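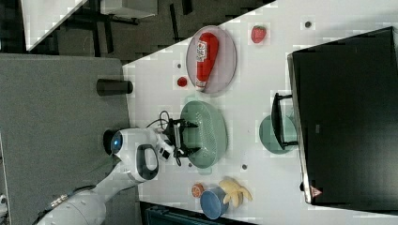 Colander, oval plate and ketchup on the white table.

December, 4:40 pm

Third go at the indigo vat. Fed it 32 g of fructose and it smells right at last – coppery scum on top, yellow-green underneath! Dipped 200 g of the Jernen wool (pre-soaked overnight) and it took beautifully, though the skein ties left pale bands again. Looser ties next time. Pei-shan wants the vat kept at 50 C, so please check it before you go. Mereana, did you move the lime? I need it for tomorrow's cotton.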